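We use cookies to keep this site running. By staying on this page you accept our cookie policy. OK | Read more

Open Day at the Forsyth Mill Buildings

I have wanted to get inside the old Forsyth mill ever since we moved to this side of the river, and last July I finally did! Once a year the whole complex opens up, all the studios and workshops and the boiler house too, and you can wander in and out for the price of a paper wristband. I went with my neighbor Akinyi Kinyua, who grew up two streets away and had never been past the gate either.

Get there early. The gates open at 9 and by half past there was already a line for the first tour of the weaving floor. Eskil Backlund led ours, and he was terrific. He knows every beam in the place. The floor once held 629 looms, and he had us stand in two long rows where the aisles used to be and stamp our feet so we could get some idea of the noise. (The kids loved this. So did Akinyi.) You can still see the oil stains in the maple boards, dark half-moons where the machines dripped for decades, and the current owners have left them alone. I was so glad of that.

The weaving floor and the stairs

The stairs are a treat all by themselves. They're stone, worn down in the middle like old soap, and they wind around a tower that used to hold the water tank. Up top there's a view clear over to the reservoir. Eskil told us the tank held 2,000 gallons and that it froze solid one winter, and half the town came to see the icicles. There is a photograph of it on the landing, so faded you have to get your nose right up to the glass.

After that we had tea from the cart in the yard and a slice of plum cake that I'm still thinking about. Then we did the second floor, which is all let out to small tenants now. I'd expected painters, mostly, and there are painters, but there's also a bookbinder, a man who repairs accordions, and a place that makes hats for theaters. It makes for a wonderfully mixed-up corridor. You smell glue, then coffee, then felt. 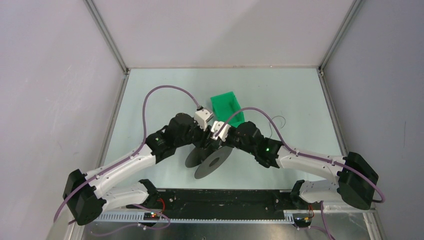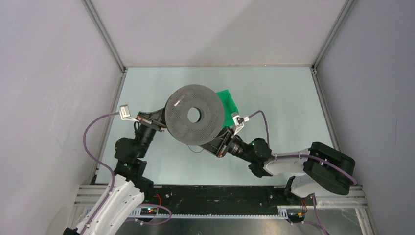

The dye house

If you only have time for one thing, make it the dye house. It sits across the yard, low and brick, with a roof vent running the whole length. Elibariki Simiyu rents it now and does small batches of wool with madder, weld and indigo, and he had three vats going when we came in. He let people dip their own skeins. You lower the wool into the indigo and it comes up a sort of pond green, and then as the air gets to it the blue spreads in from the edges. I must have watched it happen a dozen times and I would have stayed for a dozen more.

My skein came out streaky. Elibariki said to leave it that way, and I've since knitted it into the cuffs of a sweater where the streaks look quite deliberate.

The boiler house

A bit of a squeeze, and hot on a summer afternoon, but worth it for the brass. Ionuț Preda has spent years of weekends cleaning the gauges, and he'll talk you through all of them if you let him. We let him. The chimney is fenced off while the mortar is repaired, so you can only look up at it from the yard.

Practical things

Tours of the weaving floor take 14 people at a time, and you sign up at the table inside the gate. The tower has no elevator. Parking is hopeless, so take the bus to the bridge and walk along the canal, where there were ducklings. Bring cash for the cake.

Akinyi has already put next year's open day on her kitchen calendar, and I'm bringing more wool.

Sign up for our newsletter and get new posts by email. Enter your address. Subscribe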